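**Rapport d'avancement – restauration et édition du fonds Goklow**
À l'attention de la direction des programmes, Fondation Daris
21 février 2026

Le présent rapport rend compte des travaux menés depuis le mois de novembre au titre de la convention conclue pour la sauvegarde des longs métrages policiers produits par la société Goklow. Il porte sur la restauration de l'image, l'état des éléments sonores et la préparation du sous-titrage français.

## Restauration de l'image

Le négatif original de *La Dette de Keltley*, premier titre du programme, a été inspecté dans son intégralité. Les bobines 2 et 6 présentent un retrait du support supérieur aux tolérances du scanner et ont été confiées au laboratoire Vakulenko pour un traitement séparé. Les autres bobines sont numérisées.

L'étalonnage de la longue séquence du port, tournée de nuit, demeure en discussion. La seule copie d'exploitation disponible tire fortement vers le vert, et les notes du chef opérateur ne permettent pas de trancher. Nous avons retenu à titre provisoire une dominante plus neutre, qui sera soumise à votre représentant avant validation.

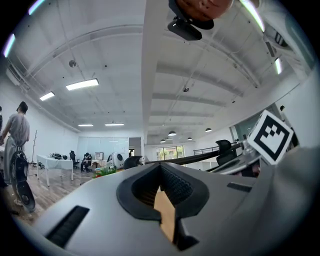
*Vue intérieure, espace de travail ouvert.*

## Éléments sonores

Le mixage monophonique d'origine a été retrouvé sur bande magnétique. Il comporte deux lacunes, l'une au générique de début, l'autre pendant la confrontation finale entre les deux frères. La seconde sera comblée à partir du son optique de la copie d'exploitation – la différence de timbre restera perceptible au casque.

## Sous-titrage et documentation

M. Hammad Kakakhel, responsable de l'édition, a remis une première version des sous-titres français, soit 615 répliques. La relecture porte principalement sur l'argot des truands, que la version doublée de l'époque avait largement édulcoré. Le livret d'accompagnement comprendra un essai sur la place du film dans le cinéma criminel de la période ainsi qu'une filmographie de la société.

## Situation budgétaire

Le traitement des bobines endommagées entraîne un surcoût de 2 000 euros, imputé sur la ligne « imprévus » de la convention. Aucun versement complémentaire n'est sollicité à ce stade. Les droits de diffusion en salle ont été confirmés par écrit ; ceux relatifs à la musique du générique restent à négocier avec les ayants droit.

## Prochaines étapes

- Retour des bobines traitées et conformation du montage
- Validation de l'étalonnage en projection
- Livraison des sous-titres définitifs
- Transmission du devis de tirage du livret

Le calendrier de livraison du master est maintenu, sous réserve de la restitution des deux bobines par le laboratoire dans le délai prévu.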